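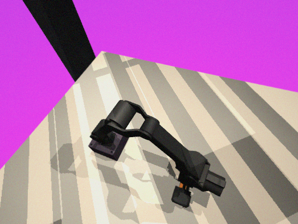

## 4. Recording Demonstrations in Simulation

This section covers the collection of demonstration episodes with the Greka simulator and the Mirketti recorder. Complete Section 3 (Leader Arm Calibration) first. Revised January 20, 2025.

### 4.1 Before you start

Each episode is stored as one folder containing joint positions, gripper commands, and rendered camera views. A standard training set is 822 episodes. Episodes recorded with different camera views must not be mixed in the same set.

1. Start the simulator and load the scene `tabletop_base`.
2. Open **Scene > Randomize** and turn on **Table texture**, **Wall color**, and **Light position**.
3. Set **Reset** to *Every episode*. The table and wall appearance then changes at each reset.
4. Leave **Spawn objects** off until the arm check in 4.2 is complete.

> **Note:** Strong wall colors and striped table textures are part of the normal texture pool. Do not remove them from the pool.

### 4.2 Arm check

1. Press **Home**. The arm moves to its start pose with the gripper above the table.
2. Move each joint of the leader arm in turn. The simulated joint must follow in the same direction.
3. Open and close the gripper 3 times.
4. Confirm that the gripper pad does not pass through the table at the lowest reachable point. If it does, reload the scene and repeat step 1.

> **Caution:** The leader arm holds torque after **Home** is pressed. Keep fingers clear of the elbow and wrist joints until the status light is green.

### 4.3 Recording

1. Turn on **Spawn objects** and select a task file.
2. Press **Record**. Wait 2 seconds before moving. The recorder uses this period to store the rest pose.
3. Perform the task at an even speed. Avoid long stops above the object.
4. Return to the start pose and press **Stop**.
5. Mark the episode *Keep* or *Discard*. Unmarked episodes are not exported.

An episode ends automatically at 4,000 steps and is marked *Discard*. This limit can be changed in `recorder.cfg`, but all episodes in a set must use the same value.

> **Note:** Keep episodes in which a missed grasp is corrected. Discard episodes in which the object leaves the table.

### 4.4 Export

1. Select **Set > Verify**. Folders with missing views are listed in red.
2. Delete or re-record the listed episodes.
3. Select **Set > Export** and choose the Berkcombe format.

Texture and light seeds are written to `seeds.json`. Store this file with the set. It is required to render the same episodes again at a different resolution (see Section 6).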